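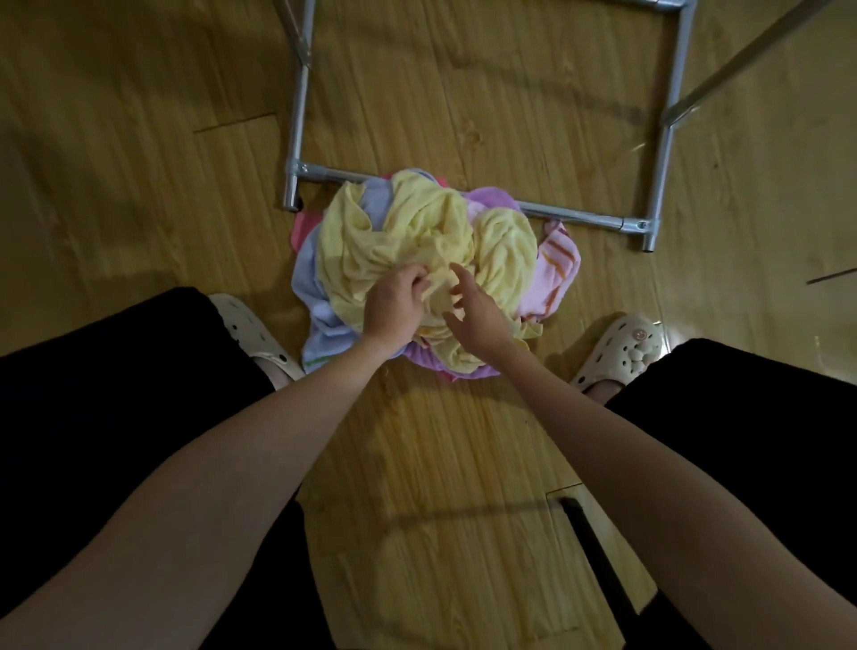

Towels on the floor, the yellow one on top.

The letter from Istell had been on the kitchen counter since the morning, and Ebise Ambaye had read it twice. The ferry company was closing the Urnbridge office at the end of August. She could move to the office in Hiredano, 600 miles up the coast, or she could take the money.

She called her brother.

"How much money?" he said.

"Not enough."

"Then go to Hiredano."

"You've never been to Hiredano."

"Neither have you."

She said she had to go, and then she stood at the window for a while. The 2717 was coming in past the breakwater with its lights on. All the boats had names, but the people in the office used the numbers. She had sold tickets for that one her first summer, when the line went out the door and a man paid for his whole family in coins.
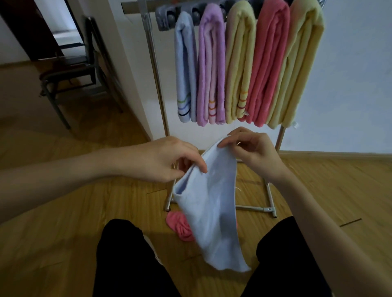
At six the phone rang again. It was Mr. Ashour from downstairs, who owned the building. He had heard about the office. Everyone on the street had heard.

"If you go, I need to know by the first," he said.

"I know."

"I could take 100 off the rent. If you stay."

She thanked him and told him she would think about it. He didn't hang up. She could hear his radio playing, and somebody on it reading out the tides.

"My wife liked you," he said. "She said you never slammed the door."

Ebise looked at the letter. There was a box for yes and a box for no, and a line for her name. She found a pen in the drawer and signed the line first. Then she went down to ask him if he wanted to eat.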